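Grernstead Interviews: a text collection of talks with independent bands

Version note, 10/05/2026. Maintained by Sadia Bajwa.

What is inside

The collection holds 372 interviews with small and mid-size bands, mostly indie rock, post-hardcore and slow electronic music. All of them were first published in two fan magazines, Brevach and Jernness, which gave me written permission to use their archives. Brevach printed long talks made backstage or in the tour van. Jernness worked mostly by e-mail, so its answers are shorter and the grammar is more clean.

Of these interviews, 282 come from Brevach and the rest from Jernness. Each interview is one plain text file in UTF-8. The folder "talks" has the interviews, the folder "index" has one table with a row for every file, and the folder "notes" has my remarks on difficult cases.
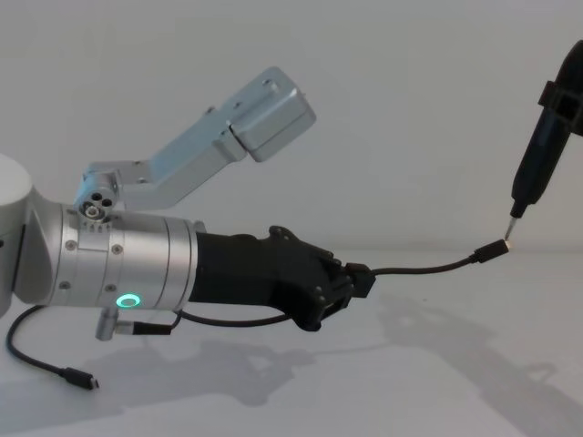 Columns in the index table are: file name, magazine, band, names of speakers, release discussed, year, and mode (in person, phone, e-mail). The column "release discussed" was the hardest to fill. Many bands talk about a record that has no title yet, and in such cases I wrote "untitled" and did not correct it later with the final title. Please keep this in mind when you join the table with a discography. The mode column is also shown by color on the browsing page: phone talks are gray, in-person talks have a bright teal-green mark, close to the small ring light under the silver cylinder in the picture, and e-mail talks have no mark. The colors are only for reading on the screen and are not stored in the table.

How the text was prepared

Brevach sent me the web pages, and I removed menus, tour dates and advertising by hand. Jernness had only printed issues for the first years. I scanned them and then read every page against the paper. Errors of the scanning program were repaired, but the mistakes of the magazine were left as they are. If a drummer is called by two different spellings in one interview, you will find both spellings in the file.

Speaker turns begin on a new line. The magazine's turns start with the letter Q and a tab, the band's turns start with the speaker's initials and a tab. When several members laugh or speak together, the initials are replaced by "ALL". Notes like (laughs) or (phone rings) were kept, because some people want to study exactly this.

Swear words are not removed. Home addresses, private phone numbers and names of children were replaced by the word REMOVED.

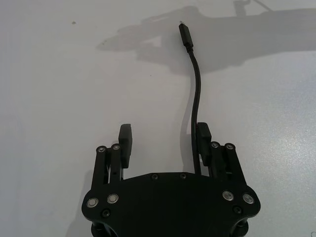 Long interviews which were printed in two parts are joined in one file, with an empty line and the word PART between them. There are 4 such cases. The longest is the talk with Bukhari, a three-person band that recorded its second album in a closed swimming hall, and it goes on for 888 lines. A good half of it is about microphones and the echo over the tiles. I like it very much, but if you calculate an average turn length, I recommend to do it once with this file and once without it.

Known problems

The selection is not balanced. Singers and guitar players talk much more than bass players, and bands on their first tour are seen more often than bands with a long history. Interviews made in December are few, as both magazines took a winter pause.

In the Jernness part, some questions were shortened by the editor after the answer had arrived. Sometimes the answer does not fit well to the question - this is not a mistake of the file.

Names of songs are not marked. Brevach used quotation marks for songs and for albums, Jernness used nothing, and I could not find a safe rule to separate them.

Use and contact

You may use the collection for teaching and for research without payment. For printing a whole interview again, please ask the magazine first, and also the band if it still exists. When you cite, write "Grernstead Interviews, ed. Sadia Bajwa" and the version date from the top of this file.

Corrections are welcome. Send the file name, the line number and the correct text, and I will put the change into the next version. Band members who want their interview taken out can write to the same address, and they do not need to give a reason.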